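We use cookies to keep you signed in and to count visits. Accept | Manage settings

Bench notebook: kitchen set, table layout
2023-11-12, posted by Zulema Maldonado
3 comments | 2 shares

Carried over from the September entry: the kitchen set needs a fixed layout so that anyone can lay the table again without asking me. Set is the mixed one, part real tableware, part play food. White top throughout. Wiped the top with a damp cloth before starting and let it dry for 35 minutes, probably longer than it needed.

Order of placing. Plate first, upper center, since everything else is judged against it. Small navy bowl just off the plate's lower left edge, toy fruit in the bowl. Mug lower down, handle toward the near edge. Strawberry to the lower left of the mug, on the bare top. Colander to the left. Banana above the colander, peel strips pointing right. Red bottle last, on its side, cap toward the far edge.

The bottle is the awkward one. Lying down it wants to roll until the flat of the body finds the table, and the cap end settles a little off from where it was put. Tried it with the cap toward the near edge as well. No difference in the roll, and the label side came up less often. Kept the cap toward the far edge.
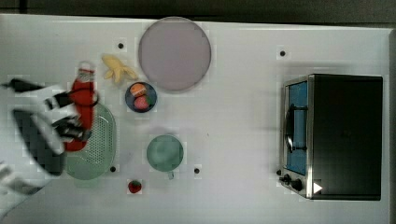

Patricio Valdebenito: I would move the colander further from the bottle. Two items that overlap from above can't be checked against the sheet, and the holes in the colander are the best alignment cue we have. Also please write "mug" or "cup" and stay with one. The Godoy sheet has both and I went looking for a second item.

Agreed on the wording. It is "mug" from now on, and I have corrected the Godoy sheet. On the colander I am less sure. The pile of bottle and colander is a fair picture of how a kitchen table looks halfway through unpacking, and a layout with a clear gap around every item is one we already have (Nodside sheet, 21 positions). Proposal: keep two versions. Version A with the colander and the bowl, overlap allowed. Version B without either, and the bottle brought in close below the plate.
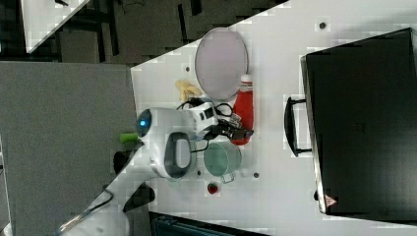
Version B takes less time to lay and is easier to describe over the phone. The weak point is the pale green of the mug, which reads poorly against white under the Otonari lamps. A darker mug would fix that, but then it sits too near the navy bowl in version A. Left as is.

Storage. The tableware goes back in the Ister crate, plate at the bottom with a cloth over it, mug and bowl on top. Play food in the zip bag. The banana should go in with its peel strips folded closed. They have started to crease at the base, and one more season of being pushed in sideways will split them. The bottle stands upright in the corner of the crate, cap tight.

To do:
- Print both sheets at full size, tape inside the crate lid.
- Buy a second play strawberry. The one we have rolls off and gets stepped on.
- Ask Patricio whether the bowl in version A should hold two pieces or one.
- Try the bottle with a folded cloth under one side, 60 placements, note the drift of the cap.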